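Progress report to the Lundier Fund
Samonte Street Food Guide, second period
Prepared by Amado Saludo

Dear colleagues,

I am sending you the report on our work since the last payment in August. As you asked, I have kept the money part short and written more on what we did and what we still need to decide.

Summary

The guide covers small eating places in the town of Samonte: noodle counters, grills on the sidewalk, the bakeries near the bus station and the night stalls behind the Fandach market. In our plan we promised 80 visited places by the end of the project. At the close of this period we have 78 visited and written. The two that are missing are both soup stalls which open at four in the morning and close when the pot is finished. Noel Agbayani went twice to one of them and came too late both times.

Visits

Every place was visited two times, by two different people, and we paid for all food from the project budget. I want to repeat this point, as one of your board members asked about it in the spring. We did not accept free plates. At three places the owner refused our money and became a little offended, so we left these meals out of our notes and came back later with another visitor whom they did not know.

The second visit was often very different from the first. One grill that we liked a lot at lunch gave us dry chicken in the evening. In such cases we did not take the average. We wrote both experiences, and the reader can choose the hour. This makes some texts longer than planned.

Prices were harder than we expected. In the time between the visit and the editing, 22 places changed at least one price. We now print only a low, middle or high mark, and the exact prices will stay on the website, where Noel can correct them.
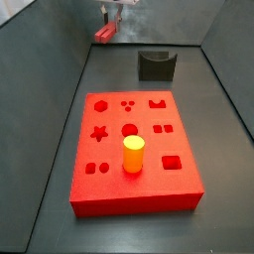 Will the guide give stars or points to the places?

The guide gives no stars and no points. Each place gets a short text, the dish we would order again, the opening hours and the price mark. We discussed this for a long time with Nirkalent, our printing partner, who believed that a ranking would sell more copies. I understand the argument. But a stall with four stools can not serve the crowd that comes after a first place in a list, and two cooks told us directly that they would prefer to be left out of the book than to be number one in it.

Texts and translation

All written texts have passed the first edit. The translation into English is done for the noodle and bakery chapters. The grill chapter is half finished. Our problem there is the names of the cuts and the sauces, which have no good English word. We decided to keep the local name and explain it once, in a word list at the end of the book. This list has now grown to 6 pages, two more than Nirkalent had calculated, and they have agreed to include it at the same price.

Owners received their own text to check the facts – address, hours, spelling of the family name. They were not invited to change our opinion of the food. Most answered quickly. One owner asked us to remove the sentence on his slow service, and we kept it, but we added that he cooks alone.

Problems and changes

The walking maps are late. The person who was drawing them took another job, and I lost three weeks before I found someone new. The first map, of the market area, is now in correction. I think the others can follow within the next period, but I would not like to promise an exact week.

We also moved one chapter. The night stalls were planned as the last part of the book. Now they come directly after the market, as most readers will walk there on the same evening.

Money

Spending on meals was a little above the plan because of the repeated visits. Spending on transport was below it, as Noel did most of the visits by bicycle. The two together stay inside the budget line. The receipts are with our bookkeeper and I will send copies with the final report.

Next period

We will visit the two soup stalls, finish the English of the grill chapter and complete the maps. After this the whole book goes to Nirkalent for a test print. I would also like to ask for your opinion on one thing: five places in the guide have been sold to new owners or have a new cook. I prefer to visit them again before printing, and for this I need your permission to move a small part of the launch budget to meals.

With kind regards,
Amado Saludo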